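Todeo refurbishing cell -- progress report to Brotham
10 January 2026

Hi Karlijn,

You asked for something shorter than the last one and with fewer acronyms, so I'll do my best! The big question this period was which gripper we buy for the second half of the grant, and I think we're most of the way to an answer.

Quick reminder of where we left off. We had 2 candidates on the list, the Fleltell parallel gripper and the Lévesque one with the softer pads, and a promise from me that both would get the same work on the same fixture. That's what we've been doing. All the runs use the desktop tower job, so memory, processor and hard drive, with the parts parked in the gray holder next to the open case. I kept the layout fixed between the two grippers, which made the swap days very dull and the numbers a lot easier to trust.

We logged 3842 pick attempts in total, and 2109 of those were with the Fleltell. The split is lopsided in its favor only in the sense that it spent more days on the arm -- the Lévesque mount arrived with the wrong bolt pattern and we had to wait for an adapter plate.

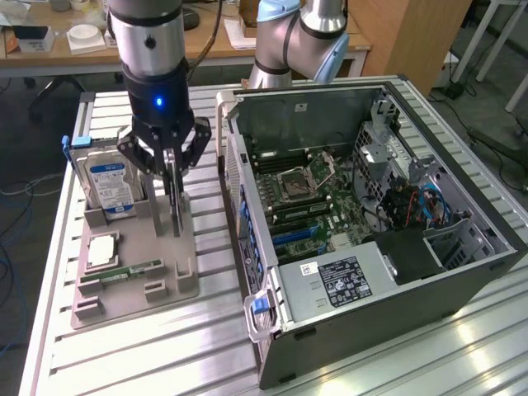
Fleltell gripper over the fixture tray, fingers closed, with the open tower alongside.

So, what did we learn? The long thin fingers are the reason to like the Fleltell. They get down between parts without bumping the neighbors, and memory modules in particular suit them very well. The softer pads on the Lévesque are kinder to the processor (I stopped wincing after the first day), but they're wide, and wide is a problem the moment you go near a slot with something standing in the one beside it. We tried trimming the pads. Please don't tell the supplier.

The processor is still our worst part. With the metal fingers, the grip force setting has a narrow good range, and if it's set a touch low the chip can turn in the fingers on the way over. I've rewritten the approach so the arm slows down before closing, and that helped more than any change to the force did. I'd like to give it one more round before I call it solved.

Thin parts that have to stand upright were the surprise. 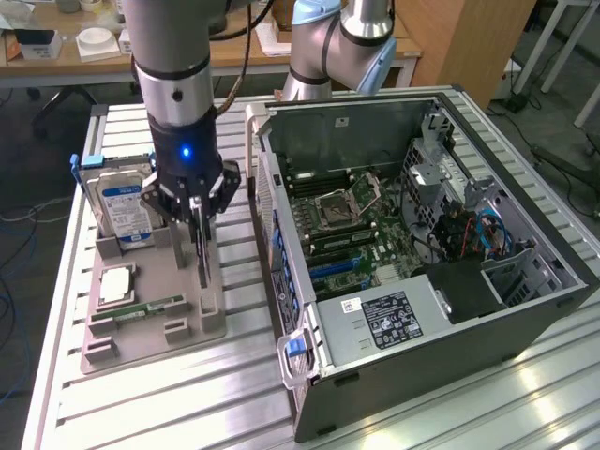

I'd assumed the slots would do the guiding for us and that we could be lazy about the angle. We can't. A small tilt at the wrist turns into a big one at the bottom edge of a tall part, and then it catches on the lip. We now check the wrist angle at the start of each session, and it has saved us a lot of silly restarts.

On the controller side there's less to tell. We moved both arms onto one shared program in the first week of the runs, so they no longer wait on each other through that clumsy handshake you saw in the demo. The second arm doesn't have much to do during the gripper comparison and mostly stays out of the way over the back of the case, but its motions are in there and tested.

Money: we're on budget. The adapter plate wasn't planned, and it came out of the spare parts line. I'd like your okay to move 3 days of bench time from the camera work over to the processor problem. The camera comparison would then start a little later than the plan says, but still in January.

My recommendation, unless the next round changes my mind, is to buy a second Fleltell and keep the Lévesque on loan for as long as they'll let us. I'll send the full run log separately, and I can walk you through it on a call if that's easier. Let me know about those bench days when you get a chance and I'll book them.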